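Put the Fabric Weight on the Label
By Shota Kikuchi

A clothing label sold in this country gives the fiber content, the country of origin, the maker and the washing instructions. It does not give the weight of the fabric. I think it should, in grams per square meter, on the same tag and in the same size of type as the fiber content. The case is easiest to make with plain everyday clothes, where two pieces can match in color, cut and fiber and still be very different purchases.

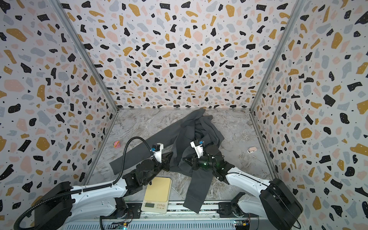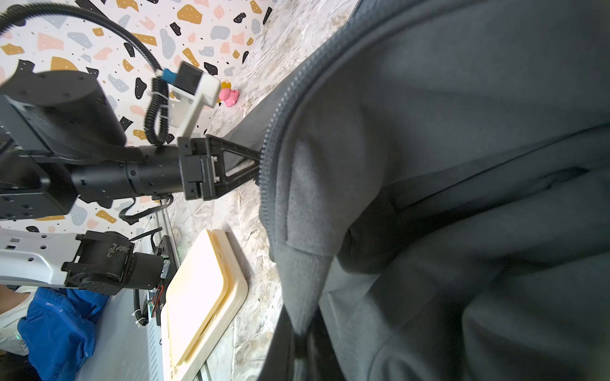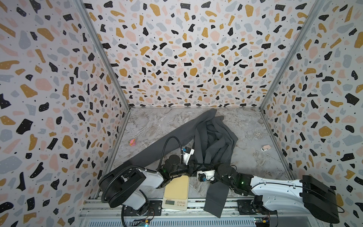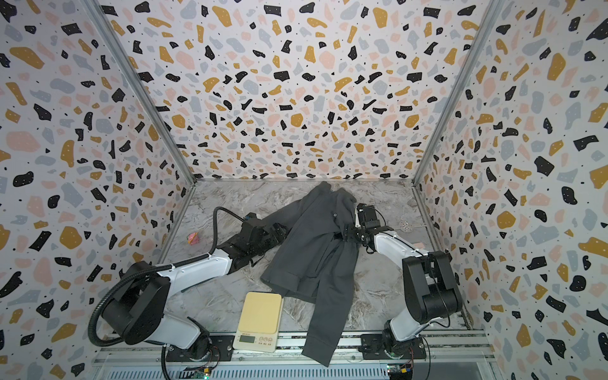 What fiber content leaves out

Fiber content says what the yarn is made of. It says nothing about how much yarn there is. A T-shirt jersey and a heavy sweatshirt fleece can both carry a tag reading 80 percent cotton, 20 percent polyester, and the tag will be correct in both cases. The buyer is expected to work out the rest by hand, which is possible in a store and impossible on a screen.

Weight per unit area is the missing figure. It predicts a good deal of what people want to know before they buy: how warm the garment is likely to be, how long it will take to dry, how it will hang, whether it will fit in a bag with other things. It does not predict these perfectly. Knit structure matters, and so does brushing, and a loose heavy fabric can pass more air than a tight light one. But within a single category, such as brushed-back fleece, the relationship is close enough to be useful to an ordinary buyer.

The figure already exists. No mill sells cloth without it. A cutting room cannot plan a lay without it, and a brand cannot compare quotes without it. The number travels with the fabric from the knitting machine to the sewing floor and is dropped at the point where the customer could read it.

A small comparison

I worked for 12 years in fabric purchasing, most of that time at a knit mill called Rulomen, and I still own a sample cutter and a bench scale. The cutter takes a round disk of fabric with a known area. You weigh the disk and multiply. A careful person can do it in under a minute.

Last winter I cut up two sweatshirts sold by Flallell under the same product name, Kubo, bought two seasons apart. The listing text was identical. So was the fiber content. The fabric in the older one came to 459 grams per square meter. The newer one was lighter, and the difference was obvious as soon as both were on the bench. I am leaving out the second figure, as I cut only one disk before the neck seam got in the way and I do not trust a single reading near a seam.

Nothing improper happened there. A seller may change its fabric. The complaint is that the product name, the photographs and the tag all stayed the same, so a repeat customer had no means of knowing that a change had been made. A required weight statement would have forced the new number into print.

The word "heavyweight"

In place of a number, sellers use adjectives. "Heavyweight" has no fixed meaning in clothing. I have seen it applied to a jersey that measured 206 grams per square meter, which is a firm T-shirt and a very thin sweatshirt. Both uses can be defended, since heavy is relative to a category and the category is chosen by the person writing the copy.

Some sellers publish a garment weight, for example 700 grams for a hooded sweatshirt. This is better than an adjective and worse than it looks. The total includes the zipper, the drawstring, the rib, the pocket bags and any lining in the hood. It also changes with size. An extra large in thin cloth can outweigh a small in thick cloth. Garment weight is helpful for shipping and for packing a suitcase. For judging cloth it has to be divided by an area that the buyer does not know.

Objections

The first objection is tolerance. Knit fabric varies from roll to roll, and it gains and loses moisture with the air in the room. Both points are true, and both are handled in every supply contract I have read. The contract states a nominal weight, a permitted deviation and the conditions under which the sample must rest before weighing. A consumer rule could copy that arrangement with a wider band. Five percent either way would cover normal production and still catch a real substitution.

The second objection is that people will read the number as a grade and assume more is better. Some will. People did the same with thread count in bed sheets, and sellers responded by counting plies to inflate it. I take this seriously. Mass per area is harder to inflate than thread count, as it is checked with a scale and there is little room for creative counting. Finishes can add weight, though, and for this reason I would require the measurement to be made after one wash.

The third objection is cost. The tag is printed anyway. The test is already done upstream. A small brand that buys stock fabric can take the number from the mill's sheet, in the same way it now takes the fiber content.

A shop owner in Caltberg raised a fourth point with me that I had not considered, which is what to do with garments made from several fabrics. My answer is to label the main body fabric and stop there. Fiber rules already deal with trims and linings by exception, and the weight rule can borrow those exceptions without new drafting.

Where to start

I would begin with knit tops and sweatpants, where the fabric is simple and the spread between products is wide. Denim could follow easily, as its buyers are used to seeing ounces per square yard and would only need the conversion. Tailored wool can wait. Outerwear with fill should be left out until someone proposes a sensible way to treat the insulation, and I have not seen one yet.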